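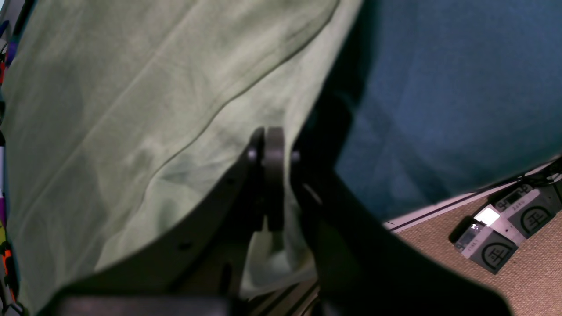
Fig. 1. Two fabrics, pale sage green and deep teal-blue.

For my media history project I picked the Saturday-style cartoon shorts made by Zusier, a tiny animation studio that shut down before I was born. My grandma had a few on tape (she still does, they're in the hall closet), and I wanted to know who watched them and why they vanished from TV!

The school library was no help, so I wrote to the Vutov archive and they let me look through their program listings. I went through 3,019 entries over most of May. Out of those, 404 mentioned a Zusier short, and 372 of them gave an air time, so those are the ones I used for my chart. Most ran right before dinner, between 5 and 6 p.m., which I did not expect at all. I'd figured mornings.

The fun part was the music. The early shorts all use the same goofy clarinet theme, and then the Duangkaew label took over the soundtracks and everything went synthesizer. I like the clarinet way better, and so did most of the kids who wrote in to the Sorkach fan newsletter. One issue had a print run of 600 and a whole page of complaints about the new theme song.

My biggest problem was repeats. The listings don't say if a short was new or a rerun, so my chart mixes them together. If I had another month I'd match the titles against the newsletter's episode guide, which goes up to the second season and then skips to the fourth.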